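Prusuvex Handling Guidelines: Progress Report to Drenalport
September 19, 2022

When the grant started in June, we promised you a short, readable code of practice for collecting manipulation data with hand-held grippers. It is readable. We are working on short. The draft stood at 14 pages before anyone asked for a section on tape.

The main result so far is the pre-session check, now down to six items from a list that took longer to complete than the session it was meant to protect. Operators at the Purnley site have used it for every recording since the second draft. They look over the finger tips for chips, check the mount, confirm that the work surface matches the session sheet, and sign. The signing was unpopular. It stays.

We have logged 3486 demonstrations under the draft rules. The log is the first one we've kept in which a file can be traced to a session sheet without phoning someone. 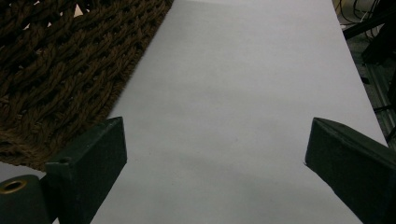 Surfaces took up more of the summer than we budgeted for. The old rule said the work area should be "suitable," a word that meant something different at each bench. The new one asks for the base covering to be named, along with anything laid next to it, and for the lighting to be noted in one of three grades. Dim is allowed – it only has to be written down as dim.

Wear limits are less settled. Hyvönen, who are reviewing the draft for us, want fingers replaced at the first visible damage. Our operators would prefer the first damage that matters, and have so far declined to define it. For now we propose a photograph of both tips every 200 demonstrations, with replacement left to the site lead. We expect a letter.

Spending is on plan, apart from printing, where we underestimated how many versions of a checklist a person can lose.

Still to do before the next report: settle the wear rule, finish the section on cable routing, and cut the glossary, which currently defines "table." We would also like your decision on whether the code should cover fixed arms. Our view is that it should wait for the second edition.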